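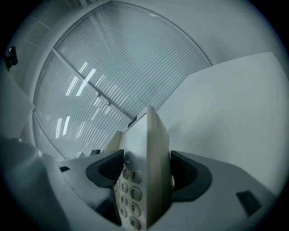

Folta Press Desk

Newsroom > Releases > Research
January 29, 2025 | By Folta Press Desk
3 min read

Folta teaches a robot to pick up the phone, having first had people do it many, many times

DRADETARI: Folta, the manipulation research group at Dradetari, today released Plorkell, a method for teaching robot arms to handle household objects from demonstrations recorded with a hand-held gripper. The headline result concerns a cordless phone, a device many younger members of the group had to be shown how to hold.

The task sounds modest. Grasp the handset, lift it, turn it so the keypad faces the right way, and stand it back in its charging base. People do this while talking to someone else and looking for a pen. Robots have tended to do it by knocking the base off the desk.

Plorkell's contribution lies in what it does with demonstrations that went a bit wrong. Most training pipelines discard a recording if the person fumbled, paused or came back for a second try. Folta's demonstrators fumbled a lot, and the group got tired of throwing away its afternoons. Plorkell instead cuts each recording at the moments where the grip changes, scores the pieces separately, and keeps the good ones along with the recoveries. A slip followed by a decent save turns out to be worth more to the robot than a flawless run it has no hope of copying.

The hand-held gripper has soft, dark finger pads that close on the phone from either side, with the keypad left in view between them. The robot arm carries matching fingers and a matching camera, so what the demonstrator's tool sees is close to what the arm will see later. The arm itself stays switched off during recording, which has done wonders for the mood in the lab.

In the final evaluation, the group ran 100 attempts split evenly between two policies trained on the same recordings. The one trained with Plorkell completed the full task 49 times out of its 50. The baseline, which learned only from clean demonstrations, managed 40. The single Plorkell failure consisted of placing the handset in the base upside down, very gently.

The group also tested 16 objects the policy had not met in training, among them a television remote, a stapler and a spectacle case. Results there were mixed and are reported in full. The remote went well. The spectacle case opened.

"We set out to build a general approach to contact-rich manipulation, and we have a robot that is very good with a landline," the group said in a statement. "We consider this a start."

Plorkell has limits. It assumes the object is rigid, that the grip changes can be found from the camera view, and that no one moves the furniture during a trial. Reflective surfaces still cause trouble, and the method has nothing to say about answering the call.

Chowdary, which makes the finger pads used in the study, supplied them at cost and had no part in the analysis. The recordings, training code and complete list of failures are available on request from the Folta press desk. A second release covering two-handed tasks is planned for July, phone cord permitting.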